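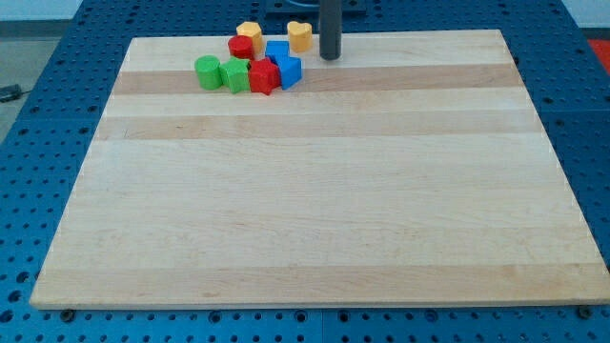
sobia_m: Are you guys scoring by color or by shape? Our club did color only last year and the judges hated it.

shahzad_r
Both, if we can get it working. Color first for the qualifying round, then shape. The rules say the blocks have to start bunched together, and that's what's killing us. Pulling a star out from between its neighbors is way harder than the practice runs with everything spread out.

witen17
Just have it push the pile apart first. One slow sweep and then pick. We did that in February and went from missing half of them to almost none.

shahzad_r
Doesn't a sweep cost you points though? I thought any block that leaves the board was a penalty.

witen17
Only if it goes off the edge. Keep the sweep short and you're fine.

handent
Gonna disagree with witen here. Sweeping is fine for cylinders, but the hearts spin when you nudge them and then your angle is garbage. We lost 12 points that way in one round and I'm still mad about it. Take the loners first, then work from the outside of the pile in.

witen17
You can take a second camera shot after the sweep, you know.

handent
Sure, if your laptop isn't from the stone age like ours! Every extra shot was eating up our clock.

Sobia Memon
(same person as sobia_m, forgot I had two logins) How many training pictures do you have, Shahzad? We started with 197 and it kept calling the pentagons hexagons. Got up to 1000 and it mostly stopped. Change the lighting too — our gym was nothing like our classroom.

shahzad_r
Uh, way fewer than that. Okay, that's my evening gone. I'll try handent's order first because it's only a code change, then the sweep if we still get stuck. Does anybody have the Allwood rule sheet with the time limits? My link is dead.

handent
Check your messages, just sent it.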